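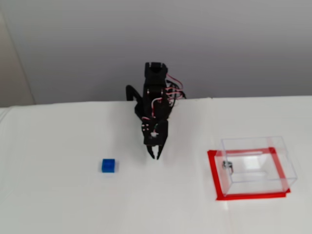
# Birkett 2 review: transcript search for a local video library

Birkett is a desktop program from Daltow that indexes the speech in video files and lets you search it as text. I tested version 2 on a folder of 146 recorded talks, most in MP4, with a few older AVI files.

## Indexing

Setup asks for a source folder and a language. Indexing ran overnight and used 8 GB of memory at its peak. Files that already had an SRT track were read from that track, and the audio was skipped. This can be turned off under Sources, but only for the whole library. I would prefer a setting per folder.

Two AVI files failed with the message "stream not readable." Converting them to MP4 fixed it.

## Search

Results list the file, the time code and a line of transcript. Clicking a line starts playback three seconds before the match. Quoted phrases work. Wildcards do not, and a hyphenated word has to be typed with its hyphen.

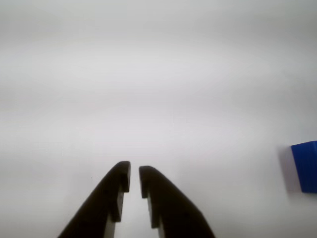
The result list stops at 150 matches with no way to load more, so common words need a second term or a date filter. Sorting by date uses the file date, which is wrong for anything that has been copied.

## Export

Transcripts export to SRT, VTT and plain text. Clurico, which I used before, also writes a combined index file for the web. Birkett does not. Daltow's release notes list it for May.

I am keeping Birkett for search and Clurico for publishing.

Mar 1, 2019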